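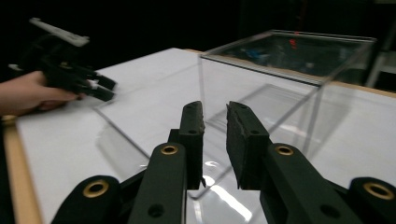 The bot went up on a rainy evening, and for the first few weeks it had exactly seven followers, which was 7 more than Ajith Chacko had planned for.

He had built it for his mother, really. She had grown up in Urorville and had left it for the city when she married, and she missed it the way people miss a place they complained about the whole time they lived there. When he found out that the library had scanned the old Urorville Gisby – the town paper, four pages on a good week – he sat down and wrote a little program that went through the scans, picked one line from the lost and found column, and posted it on Fovach every morning at breakfast time. That was all it did. It didn't answer anyone, it didn't follow anyone, and it had no picture except the gray circle that Fovach gives you when you don't bother to choose one.

LOST, between the depot and the Methodist church, one brown glove, lady's, left hand. Please return to Mrs. P. at the dry goods store.

His mother read that first one over the phone to him, even though he had obviously seen it before she had.

"That would be Mrs. Pell," she said. "No, wait. Mrs. Pell was the shoe store. Mrs. Parrish? She had such small hands. I wonder if she ever got it back."

"It's from before you were born, Amma."

"Well, then it was her mother," she said, quite satisfied, and went off to make her coffee.

After that it was part of their mornings. The bot would post, and she would call, and he would stand in his kitchen with the toast going cold while she worked out who it had to be. There was a found umbrella that she felt sure belonged to the dentist. There was a lost calf, answering to Duchess, and she laughed so hard about a calf answering to anything that she had to put the phone down and come back. There was a set of keys found in the Bangera, the creek that ran behind the school, and that one led to a long story about her brother and a borrowed rowboat that Ajith had never heard in all his thirty-some years, and which he suspected had been left out of the family history on purpose.

The seven followers became 96, mostly people who had some tie to the town, and a few who just liked the idea of starting the day with somebody else's glove. They left comments under the posts, and they guessed too. A man who lived in Oregon now said his grandfather had been the one who ran the column, and that he was paid by the line and so had a habit of adding things like "much missed" and "of no value but to the owner" whenever the rent was coming due. Ajith's mother thought this was wonderful. She didn't have an account of her own, so she made him type out her replies, and then had him read them back to her, and then had him change a word or two.

In the spring the library's scans ran out. He had known they would. There were a little over 200 columns, and the bot had been working its way through them with no thought at all for the future, as bots do. One morning it posted nothing, and at five past eight his phone rang.

"It's broken," his mother said.

"It isn't broken. It's finished. There aren't any more."

She was quiet for a bit, and he could hear her radio going in the background, some man talking about tomatoes.

"Then have it make some up," she said.

Now, Ajith had thought about this already, late at night, the way you think about eating the last piece of somebody else's cake. It would have been easy enough. The program knew all the words by then. It knew that gloves were brown and umbrellas were black and that things were lost between one place and another place, and it could have shuffled them around and turned out a fresh one every morning until the power company gave up. He had even tried it once or twice. What he got back was *LOST, near the calf, one Methodist, much missed*, and he had laughed until his eyes ran, all by himself at the desk, and then he had deleted it and felt a little funny about the whole business.

"They wouldn't be real," he told her.

"I know they wouldn't be real. I'm old, I'm not silly." The radio went off. "But there must be people who lost things and didn't put it in the paper. It cost money, you know. We never put anything in. My father lost his good watch at the fair and he looked for it for a week, and we all went out with him, on our hands and knees in the straw, and he would not pay for the two lines."

"What kind of watch?" Ajith said, and he reached for a pencil.

So that was how it changed. He pinned a note to the top of the page saying that the old columns were done, and that anybody who had lost something in Urorville, or found something there, at any time, could send it in, and the bot would post it in its turn, free of charge. He figured he'd get maybe a dozen and then he could shut the thing down with a clear conscience. The man in Oregon sent four the same afternoon. He wrote them in his grandfather's style, with every extra word left in.

LOST, at the county fair, behind the horse barn, gentleman's watch, silver, runs slow. Much missed. Of no value but to the owner and his children.

That was the first of the new ones. His mother didn't call that morning. He waited through the toast and through a second cup of coffee, and finally he called her himself, worried that he had gotten it wrong, or that he should have asked her about the word "children."

"I'm reading it," she said. "Let me read it, will you? I'll call you back."

She did, too, though it was almost noon by then, and she wanted to tell him that the straw had been in her hair for days, and that her mother had found a piece of it in the soup.

By October there were about 2,000 people reading, and the line of things waiting to be posted went well past Christmas. There was a class ring and a good pocketknife. There was a recipe card with the last step torn away, and somebody else who was sure she had the last step. There was a dog named Biscuit who had been found, fed, named, and kept, with apologies, if the first owners should happen to see this. Ajith fixed people's spelling if they asked him to and left it alone if they didn't. He never did change the gray circle.

His mother got an account of her own in the end, because she said he typed too slowly. She still called in the mornings, though. She had a theory about the pocketknife, and she wanted him to get a pencil.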